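The small parts of the house: a talk with Kohei Kubo

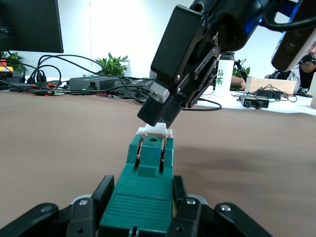
A small white piece with notched ends.

Kohei Kubo has repaired window blinds, drawers and kitchen cabinets in Brenska for 13 years. His shop is behind the bakery and has one window, and when I came in the morning there was already a woman waiting with a long blind rolled in a bed sheet. He asked me to sit until he had finished with her. It took six minutes.

"She thought she must buy the whole blind again," he told me after. "The cloth is good, the rail is good. One end piece is broken. People see that the blind hangs down on one side and they think the thing is old now."

Before he opened the shop he worked in the spare parts office of Havodix, a company that sold office furniture. His work was to answer letters from customers who had lost a screw or a hinge. Many of these letters he could not help, as the part was no longer made. I asked if this made him sad.

"Sad is too big," he said. "It made me annoyed. I had a letter from a man with 40 desks in a school, and in all of them the same drawer stop was worn down. I had to write him that we have no stop for this model. He could throw away 40 desks or have drawers that fall on the feet of children. I wrote this letter very politely and then I went outside for a walk."

He kept a copy of the letter, and it hangs in the shop next to the calendar.

I wanted to know how a person learns this kind of repair, for I have not heard of a school for it. Kubo says he learned mostly from taking apart things which were already thrown out. On his street people put old furniture on the sidewalk in November, before the winter collection, and in the first years he went out in the evening with a bag and a screwdriver. He took hinges, catches, shelf pins and the little wheels from sliding doors. His wife did not love this time of the year.

"She was right, the hall was full," he said. "But I still use wheels from those bags. Last month I used one for a wardrobe door, and the customer was so happy that she brought me plums."

The parts are now kept in flat boxes, sorted by what they do and not by who made them. This means that everything that stops a drawer is together, and everything that holds a cord is together. He explained that the name of the maker is seldom of use, as many firms bought the same part from the same factory and only put it in another bag.

We talked for some time about prices. A repair at Kubo's shop often costs less than a lunch, and I asked how he can live from this. He laughed and said that he lives from kitchens. When somebody is content with a small repair, they come back when the cabinet doors must all be hung again, and this is two days of work.

"I do not like to say no to the small jobs," he said. "An old man carried a blind on the bus to come here. I cannot tell him it is not worth my time -- he already gave his own time."

Is there something he refuses? Yes, locks. He had once opened a desk for a customer and the desk belonged to the customer's brother. There was shouting in the shop. Since then he sends people with locks to the locksmith at the station.

Before I left I asked what advice he would give to readers who want to repair something at home. He thought about it while he swept the bench.

"Keep the broken piece," he said. "Also when it is in two parts, put it in an envelope and write on it which room. Most people bring me the blind and say the broken piece is in the trash, and then I must guess."

The shop is open in the mornings, and from four o'clock if the light is on.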